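Counter checks before you run the arm: quick version

Posted May 26, 2024 by the Sirnum kitchen bench group, Trikville

Short page. People keep asking for the long one, it's coming, probably December. Until then use this. Covers arms working on a normal kitchen counter with normal kitchen stuff on it. Not for fenced cells, different rules.

Wooden board in the middle, everything else pushed out toward the edges: 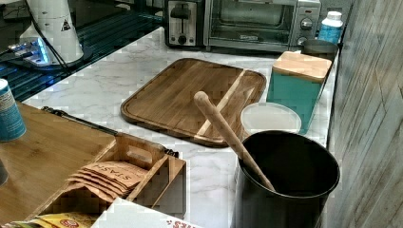
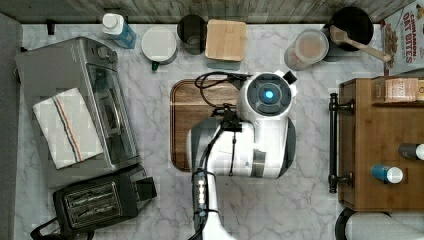
Wojcik asks whether clearing the middle is enough, or whether the small stuff at the back has to go too. Fair question. Back row can stay if the arm's path never crosses it. If you're not sure, it crosses it. Move it.

Before power

Walk the cables. All of them, arm and appliances both. Nothing hanging where a wrist joint can hook it.
Toasters and ovens unplugged at the wall. Off at the knob doesn't count.
Towels and paper off anything that heats. Every time, even if nobody's cooking.
Lids on bottles, check by hand.
Tall things with handles sticking out, turn the handle away from the work area. Spoons are the usual culprit.

Power on

One person holds the stop. That person does nothing else, no laptop, no phone.
Wait for the status light, then wait 5 seconds more. Gulska controllers sometimes twitch on wake.
First pass slow, gripper empty. Max 120 mm/s on our settings. Do it 2 times, same path.
Any contact you didnt plan, stop and start over from the cable walk.

During

Hands stay out of reach while it's live. Reaching in for "just one thing" = hit stop first.
If you move an object, say so out loud. Then rerun the slow pass. Yes, agian.
8 runs max, then recheck the base clamps. They creep.

After

Park the arm, power down, then clear the counter. In that order please.
Write up bumps in the log, even tiny ones. Date, what touched what, who had the stop.

Food: nothing that's been in the gripper gets eaten. Wipe the counter before anybody uses it for lunch.

Corrections to the bench list, same thread as usual.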